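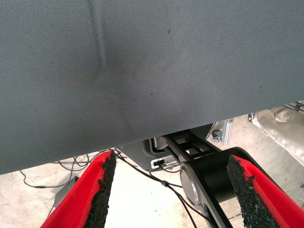 Sounds like a lot of fuss for something you could throw in the washer, a reader named only "Tired in Tulsa" wrote after my last page on fabric care. Fair enough! I used to throw everything in the washer too. Then I shrank a gray twill sofa cover so badly that it wouldn't go over the arms anymore, and I had to live with a bare sofa from December until spring.

So, gray woven fabric. I have a lot of it in this house (the sofa cover, a bench cushion, the big cloth I put over the worktable) and I love it, but it shows every little dark speck. You'd think gray would hide things. It hides dust, sure, but crumbs of dark lint and bits of thread sit right on top of the weave and stare at you.

First thing I do is leave the water alone. Most specks are only resting there, and if you go at them with a wet rag you push them down into the twill and make a smudge. I take the cloth outside and shake it, then lay it flat and brush it with a soft clothes brush, going along the diagonal lines of the weave. Going across them works too, but it roughs up the surface after a while and the cloth starts to look tired.

What's left after brushing I pick up with tape. Wrap it around your hand sticky side out and dab. Don't drag it! I went through a roller from Prostard every month before I figured out that plain packing tape does just as well, and we always have that in the garage.

Smudges are another story. If it's a dry smudge, I try a clean white eraser on it, very lightly, before anything else. If it's greasy, I sprinkle on cornstarch, leave it overnight and brush it off in the morning. Then comes a drop of dish soap in a cup of lukewarm water, dabbed on with a white cloth, working from the outside in. Test it somewhere hidden — my bench cushion from Pascu lost a little color the first time and I was glad it was on the underside.

Now creases. I get more mail about creases than anything else. A soft crease that you can see but hardly feel will usually hang out by itself. Drape the cloth over a shower rod or a wide door, with the crease running up and down, and leave it for 2 days. A clothespin or two along the bottom helps.

If it's still there, get out the spray bottle. Mine is a 200 ml one from Jestness and I fill it with plain water, nothing fancy. Mist the back of the fabric, smooth it with the flat of your hand, and iron it through a dish towel on medium. Press and lift, press and lift. Sliding the iron around on twill gives you those shiny patches, and I have never managed to get one of those out. (If you have, please write to me.)

For storing, I gave up on folding the big pieces. I roll them on a cardboard tube with an old sheet rolled in, so there's no fold line at all. If you have to fold, do it in thirds and change where the folds fall each time you put it away. The shelf unit I keep them on is from Furnico and it's 7 inches too short for the longest roll, so that one stands in the corner behind the closet door.

And to get back to Tulsa: yes, some of it can go in the washer. Check the tag, use cold water, turn it inside out and keep it away from towels, or you'll be back at the tape. Hang it to dry while it's still a bit damp and pull the edges straight with your hands. My replacement sofa cover has been through that a few times now and it still goes over the arms.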